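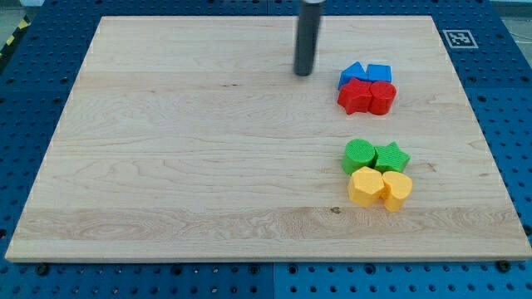
Page last changed: January 6, 2022

Pushing blocks about: the Jinier gallery

Hello and welcome to the picture page! I keep this one for the Jinier project, which is a small research job at the Hemmin lab on getting a robot arm to tidy blocks into groups when you tell it to in ordinary words. You type something like "put the green ones next to the yellow ones" and off it goes, pushing. It can't pick anything up. It has one stubby round tip pointing straight down and everything it does, it does by shoving.

The proper write-up is on the project page with all the tables in it. I'm only going to chat through the work a bit, and then there's a list of the albums further down (I've moved most of the older pictures into those, the page was taking forever to load).

Caption for the big picture at the top
Two clumps of four on the maple board, blue with red in one and green with yellow in the other, with the tip hanging just up and to the left of the blue and red lot.

A bit about the board

I get asked about the board more than anything else, so let me get it out of the way. It's a cutting board. Maple, a big one, and I love it. Our first surface was white plastic and it was horrid, the blocks squeaked along it and then stuck, then jumped. Wood gives a much steadier push. The grain does matter a little, mind you: going along it is smoother than going across it, and Trirken (that's our method, more in a minute) picked that up from the recordings without being told. I was so pleased the day I spotted that in the plots that I made everyone tea.

The knot has never bothered the blocks, as far as I can tell, but it did bother the vision for a while. In the early days the block finder was convinced there was a tiny ninth block sitting there, very still, refusing to be pushed. We ended up painting random dark spots into the training pictures until it stopped believing in them.

About the blocks

The shapes are from a set we named Gadico, eight in all, two to a colour. Stars, a heart, a cube and so on. We chose them to be awkward in different ways. A cylinder will happily roll off round the tip if you hit it a hair to one side. The cube is a dream until you catch a corner. The stars are my favourites and also the worst, as the points hook on to the neighbours and you drag the whole family along with you. And the heart has a side it likes to be pushed from and a side it really doesn't, and you'd be amazed how long it takes a model to find that out.

Having the same shape in two colours was deliberate too. If you say "the star" there are two of them, so the robot has to read the colour as well, and if you say "the red one" you're no better off. I like that it makes people type slightly more careful sentences. It doesn't make me do it, I still type "that one over there" and get what I deserve.

So what does Trirken do?

Right, the method. Most of the systems I'd seen before this one worked by choosing a block, choosing a place for it, pushing it there, and then starting again with the next. That's fine while there's lots of bare wood. The trouble comes with the last block in a group. You've got three sitting together nicely, and you bring in the fourth, and bump! The first three are all over the place and you're back where you started.

Trirken thinks about the group first. It reads the sentence, sketches out a rough shape for the finished clump (where each block sits next to its neighbours, without fussing over where the clump is on the board), and then picks pushes that bring the blocks closer to that shape. The clump can drift as it's being built. If the whole thing slides a bit to the right, who cares, the shape still counts. We called this the floating target in the write-up, and I wish we'd thought of a better name, as one reviewer thought it meant boats.

Each push is short. After every one it looks again and decides again. That sounds slow and it is slow, a bit, but the long confident pushes were what got us into bother before. You learn to be patient with it. I used to stand behind the screen whispering "left, left, LEFT" as though it could hear me.

How we taught it

By hand, and by the end my wrist knew about it. We drove the tip around with a controller and recorded ourselves tidying up. From start to finish we collected 2,072 recordings. Once we'd thrown out the ones where a block left the board, or the typed sentence didn't match what the person did, or somebody had sneezed, we had 1,820 left to train on. I did a good chunk of the sorting myself over December with a blanket on my knees, the heating at Hemmin being what it is.

We asked people to tidy the way they'd naturally do it and not to try to be clever. Some of the most useful recordings are the messy ones, where a person knocks a clump apart and then puts it right again. The first version of the model had only seen neat ones, and when it made a mistake it simply sat there, nudging the air. With the messy ones in, it goes back and has another go. If you take one thing away from this page for your own project, keep your muddles!

How well it works

For the main test we gave it a sentence it hadn't been trained on and a fresh scatter of all the blocks, then let it run until it stopped or the time was up. It finished properly on 16 out of 20 goes. I was thrilled. The four that failed were all the fourth-block problem again, so we've made it better and we haven't made it go away. Two of those were within a whisker and I was shouting at the screen, but we'd written down the rule for what "touching" means before we began and a rule's a rule.

The one-block-at-a-time version, on the same scatters, did a good deal worse. Those numbers are in the table on the project page and I won't copy them out in case I get one wrong (I've done it before and had to send a rather sheepish email).

Things it's still bad at:

Corners of the board. The tip can't get behind a block that's right up against the edge, so it fusses round and round it.

Words like "near" and "by". People don't agree about what they mean, and the model has sensibly learned to be vague.

Making two clumps when they start off tangled together. It would rather pull one block out from the middle than open the whole thing up, and you can guess how that goes with a star in there.

Blocks that are partly hidden behind the tip. It forgets them for a moment and then seems ever so surprised.

The albums

Setting up. The long afternoon of bolting things to the blue pegboard, and one or two of me looking cross with a screwdriver. Includes the old plastic surface, if you want to see what we were up against.

Blocks, close up. Each Gadico shape by itself, handy if you're planning to make your own. There are a couple from our printing trials that came out slightly squashed.

Recording days. Long strips taken from the training runs. You can flick through them quickly and it's almost a film.

Two clumps. More pictures along the lines of the top one, from the work on making pairs of groups. It's my favourite album and the one I add to most.

Oh dear. The failures. I was in two minds about putting it up, and then it became the most visited album on the whole site, so there you go. The hooked star series is in there, in order.

Odds and ends

You're welcome to use any of the pictures in talks or lessons, just put "Jinier project, Hemmin" somewhere on the slide. If you need a bigger size, ask and I'll dig out the original. Please don't ask for the recordings themselves yet! We're still tidying the sentences (somebody, and it may have been me, spelled "cylinder" four different ways) and they'll go up on the project page when they're fit to be seen.

I've had a few notes from people who'd like to try Trirken with an arm that can grip. I'd love to see it. I think the floating target part should carry over without much fuss, though you'd need to swap out the bit that picks the pushes, and that's where most of our fiddling went. Do write if you get anywhere with it, and send pictures.

Next up for us is sentences with a correction in the middle, the "no, the other one" sort. I've started jotting down the things people say to it when it goes wrong, leaving out the ruder ones, and I'll put up a new album once there's something worth looking at.

Back to the Jinier project page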